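Hand-held grippers: Vanex vs Steltov fingers for thin cups
Grippers and End Effectors > General
Page 1 of 1

mudlark_rob
Right, need some opinions before I order more of these. We've got two hand-held grippers for recording demos and I'm trying to settle on fingers. Choices are the stock Vanex ones (stiff, black) or the Steltov soft set. Budget is 700 for the lot, which has to cover spares as well.

Test is the boring one. Pick up a thin plastic cup, get it under the tap on a water dispenser, press the tap with the other gripper, bring the cup away. Stock fingers hold the cup ok empty. My worry is what happens with weight in it.

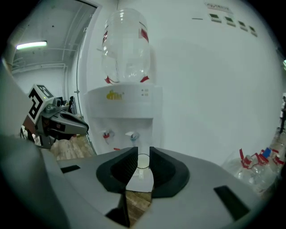
Cup under the taps, stock fingers, view from the gripper camera.

Main gripe so far is the view. The body takes up the whole bottom of the picture and you're looking at the cup through the V between the fingers. Rim is visible, not a lot else. Anyone had luck tilting the camera up a bit? Or is it better to live with it and let the second gripper's camera fill in?

tinplate
Leave the camera alone. Seriously. We tilted ours and lost the fingertips on anything low down, had to redo a month of recordings. 2664 demos in the bin.

On fingers, Steltov all day for cups. Stiff ones dent the wall and then it slips when you turn your wrist.

hobday_k
Disagree on the Steltovs. Fine for 4 weeks, then the pads go shiny and you're back to square one. We went back to stock with a strip of grip tape on the inside. Costs nothing. Dents are down to squeezing too hard, thats the operator not the finger.

tinplate
Tape peels when it gets damp. He's testing at a water dispenser.

hobday_k
Ours hasn't.

pocketlathe
Can I ask about the marker on the other gripper. Is that what you're tracking it with? From that angle you've got it facing you nicely but once you twist to get at the tap you'll be seeing it edge on. We lost tracking constantly doing the same sort of job. Ended up relying on the Alhassan tracker and only used the marker to check the two sides agreed at the start.

Also that pale wall is going to be a pain. Nothing on it for the camera to lock on to apart from the little row of plates up on the right. Clear jug in the middle isn't helping either.

mudlark_rob
Cheers all. Yes marker's for lining up the 2 grippers, not gone further than that yet. Good shout on the wall, hadn't thought about it. Could stick some posters up I suppose.

@hobday_k what tape? And how do you stop people squeezing? Mine has no force readout, just the trigger.

hobday_k
Bog standard stair tread tape, fine grade. For squeezing we put a stop on the trigger, bit of printed plastic. Set it for the cup, take it off for bottles. Bottles need the full travel.

skulden_user7
Posters are overkill imo, the doorway and those pipes on the left should give it plenty as long as you don't stand so close that the gripper hides them. Back off half a step at the start of each take, hold still for a moment, then go in.

Running a Skulden controller here with the same stock fingers on a proper arm, and hand-held cup grabs carried over better than I expected. What didn't carry over was the tap press. People push at it sideways and the arm hates that. Get whoever's on the second gripper to come in straight. And stick to the blue tap for gods sake, no reason to use the hot one while you're learning.

pocketlathe
+1 to straight in. We marked the floor with where to stand.

tinplate
Still say Steltov. Buy one pair and try it before you write them off, you've got the money.

mudlark_rob
OK, plan is one pair of Steltovs, and tape plus trigger stop on the other gripper, then same cup, same tap, swap hands halfway. Camera stays where it is. Will post numbers when I've got them, probably January now as the room's booked out.

hobday_k
Weigh the cup afterwards as well. Spills tell you more than drops do.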